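Escuela de Música Pirilis
Quiénes somos

Tiempo de lectura: 3 minutos
Imprimir | Enviar por correo electrónico

Empezamos en abril, con un piano vertical que no afinaba ni a la de tres y 17 alumnos apuntados en una libreta. Hoy somos 476, entre peques, adolescentes y gente que se jubila y por fin se atreve con el violonchelo (¡cada curso llegan más!), y seguimos en la misma casa de la calle Rarnis, con las mismas escaleras que crujen y una planta más para los ensayos.

Damos clase de piano, cuerda, viento madera, percusión, canto y guitarra. También hay lenguaje musical, claro, pero lo enseñamos cantando y con el instrumento en la mano desde el primer mes, porque es como aprendimos a quererlo quienes trabajamos aquí. Quien llega sin saber leer una nota toca con otros antes de Navidad. Una melodía de cuatro compases, si hace falta, pero acompañada, y eso cambia muchísimo las ganas con que se vuelve a casa a estudiar.

Nuestro orgullo son los conjuntos. La orquesta infantil ensaya en el aula grande, la banda en la planta de arriba (perdón a los vecinos) y el coro de adultos, el Skamach, donde puede. El Skamach nació para cantar un solo concierto y ahí sigue, con un repertorio que va de Victoria a las habaneras y una afición notable por las meriendas después del ensayo. Para entrar no hay prueba de voz; pedimos venir a tres ensayos seguidos y decidir luego.

La dirección la lleva Murdo Dow, fagotista, que además se ocupa del taller de cañas y del préstamo de instrumentos. Tenemos violines de todos los tamaños, clarinetes, dos fagots para manos pequeñas y un contrabajo que ha viajado más que el profesorado. El préstamo es gratuito durante el primer curso. A partir del segundo se paga una cuota pequeña que va entera a reparaciones.

Cada verano hacemos el concierto de la Sala Kalogeropoulos, con más de 500 personas entre escenario y butacas. Es una tarde larga, con calor, atriles que se caen y abuelos grabando con el móvil, y nos encanta. En invierno tocamos en formato pequeño, sin escenario, con el público sentado alrededor.

Las clases individuales duran media hora o una hora, según la edad. Los horarios se hablan con cada familia en la primera visita y, si queréis asistir a una clase antes de apuntaros, basta con llamar a secretaría. 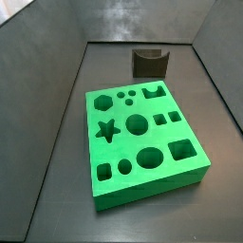
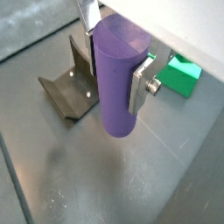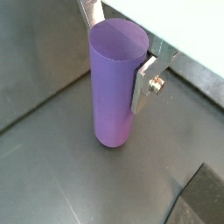
Irene nos escribió que entró en el coro convencida de que desafinaba, que los tres primeros ensayos los pasó moviendo la boca sin sonido y que ahora se sabe las habaneras por las tres voces y las canta en el coche.

Entradas recientes
Abierta la lista del coro Skamach
Cómo pedir un instrumento en préstamo
Programa del concierto en la Sala Kalogeropoulos
Taller de cañas: lo que hay que traer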